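Gripper width from tags: moving the filter

3/2/23

The width estimate for the Hirkari bench comes from two fiducial tags, one on each finger housing. Until last week the pipeline was: detect both tags, solve pose for each, take the lateral distance, subtract the closed offset, write it to the episode. It passed every test I had and still gave noisy grasps on replay.

Tanvir Gamage traced most of the noise to pose ambiguity. The tags are small in a fisheye view, and the solver sometimes flips between two nearly equal solutions. The flip barely moves the tag center, but it moves enough to show up in width.

Changes so far:

Solve both tags jointly, with the sliding axis as a constraint. Reject any solution where the two depths disagree by more than 9 mm. Run a median over 21 samples offline, and never across a dropped detection. Gaps are now marked as gaps and interpolated in a separate pass.

The breakfast table set is my regression case. Both tags are in view, the bottle sits between the fingers, and the clear plastic lets the background through, so anything that infers contact from appearance has a hard time.
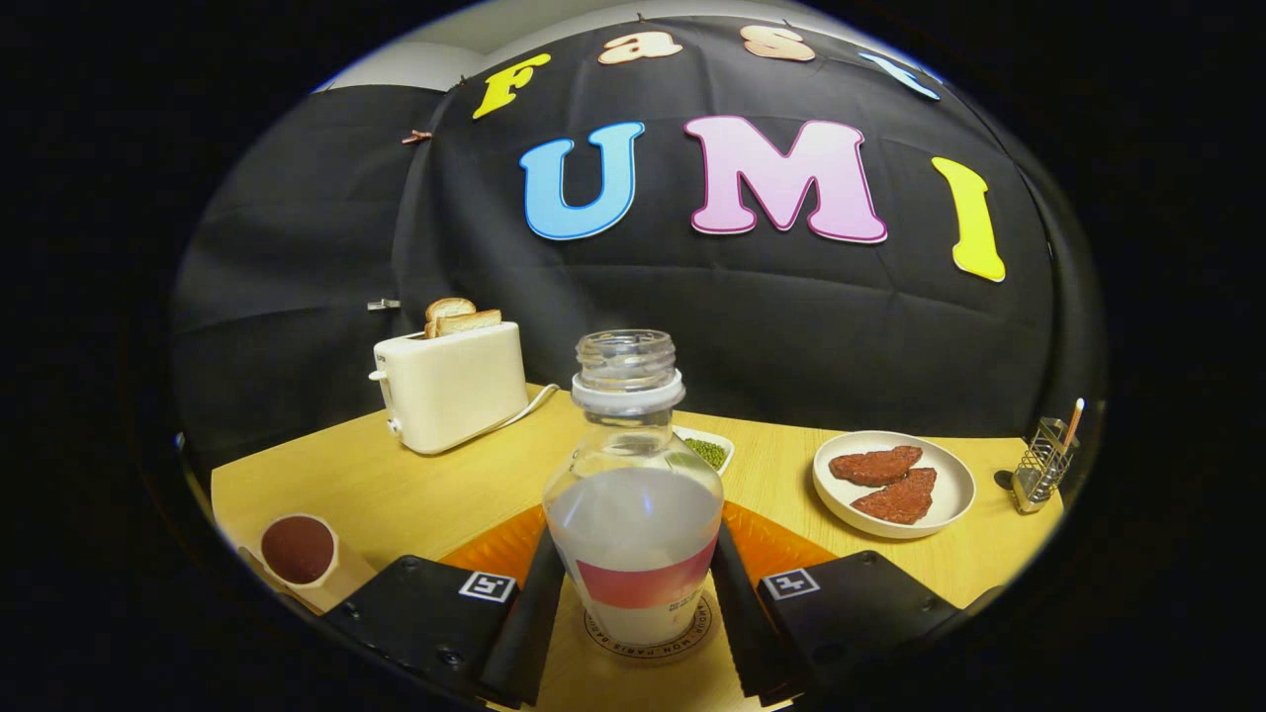

Replay results

I reran 3506 episodes overnight. Width traces are flat during holds, and the planner no longer issues small reopen commands. Solver time went up, mostly from the joint step. I capped it at 2000 iterations and have not tuned that.

Obaidul Weerasinghe wants the filter causal so the same code can run in the controller. The median is centered, so that means a different filter or accepting the lag. I have a one-sided version on a branch, but it overshoots on fast closes and is not ready to merge.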